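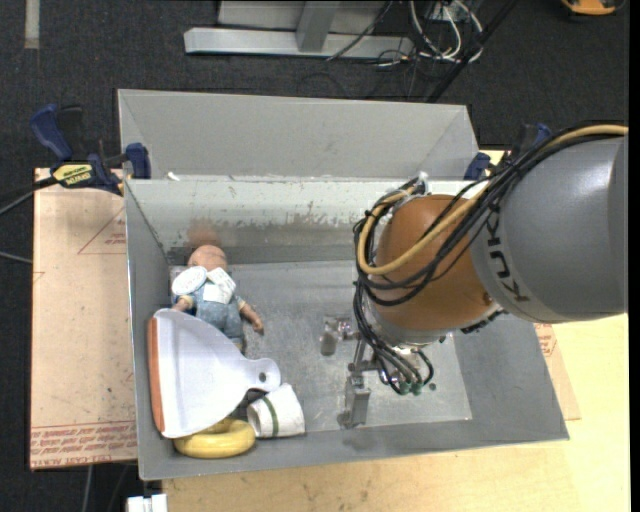
Pornham Cat and Small Animal Rehoming
Interim report to the Lambert Fund, 11 March 2008

Sorry this is short, kitten season has started early and the phone hasn't stopped.

Money first. Of the grant, the pen roofs are paid for and so is the first vet bill. Second vet bill is in but queried – they charged us twice for the same dental. Heating not touched yet, see below.

Neutering. 452 cats done since October, against a target of 300 for the whole grant. Mostly down to the farm colonies out on the Vokeck road, which we hadn't budgeted for. Traps out at dusk, collected before milking. Two of the farmers now ring us themselves when a new one turns up. All ear-tipped and returned bar the tame ones, which came in to us.

Rehoming slower. Older cats stick, same as every winter. The black and white pair who came in with the house clearance have gone at last, together, to a couple with a big garden and no dogs. Rabbits are the real problem. Almost 40 waiting and people only want babies. We have stopped taking in rabbits from outside the area untill that comes down.

Isolation pens. New roofs on, no leaks so far. Floors were meant to be sealed with Ultex but the first coat lifted by the door and has to be redone. Supplier is sending more, no charge. So 6 pens still out of use and any new arrivals with sneezes are going to fosterers' spare rooms, which can't carry on into summer.

Heating – quote came in higher than the one in our application. Have asked for another. Would you be willing to let us move what is left of the roof money across? It isn't a lot but would close the gap. Need a yes or no before we can book the fitter.

Fostering. Four new homes checked and started, one dropped out (allergies). Could do with somebody who can take a nursing mum at short notice.

Home checks are up to date. Microchip forms are not, there's a box of them and we are working thruogh it.

Receipts to follow by post with the bank statement. Next report at the end of the grant unless you want one sooner.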